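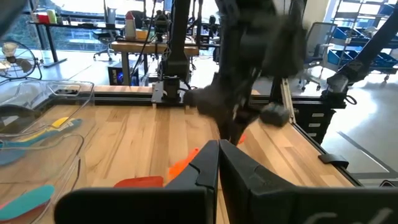
Tastow Library Counts Its Jigsaw Pieces, Regrets It

May 9, 2024

The Tastow public library has finished the first full audit of its puzzle collection, and the results are in. Of 95 jigsaws on the lending shelf, all of them sold or donated as complete, the number that can be finished is 11.

The audit began in April after a patron, Kálmán Vass, returned a picture of a Dutch harbor with a note taped to the lid. The note said the puzzle was supposed to have 1,000 pieces and that he had found 1,607, a good many of them belonging to a horse.

"I did the harbor and I did as much of the horse as I could," Vass said. "There was also a bit of a pizza. I didn't feel it was my place to throw anything out."

Branch manager Chinyere Babalola had believed the library checked its puzzles on return. The procedure, as written, calls for staff to shake the box and listen.

"You do get a feel for it," said Femi Ekwueme, who has worked the front desk for six years and shaken most of the collection. He had rated the harbor box "very good, possibly too good."

Sorting took over the upstairs reading room for most of three weeks. The horse turned out to be spread across four boxes. One puzzle labeled as a map of the world held no part of Africa but did have two complete Australias. Staff also recovered a library card that expired under a previous mayor, several dice and a button that three people have since claimed.

The library will now mark each lid with what is missing, so that borrowers can decide in advance how much sky they can live without. Boxes short by one or two pieces stay on the shelf. The worst cases go into a bin by the door, free to anyone, and as of press time the bin was full.

Not everyone is pleased. Adebayo Yusuf, who runs the monthly puzzle night, said his members had enjoyed the uncertainty and that a label took the suspense out of it. He has asked for a few boxes to be left as they were – unlabeled, and preferably with some of the horse.

Babalola said she would think about it. The town has set aside $800 for replacements, enough for a modest shelf of new puzzles and a kitchen scale, which will take over from shaking at the front desk starting with the next round of returns. Ekwueme has been asked to train on it.

Anyone holding the rest of Africa can leave it in the book drop.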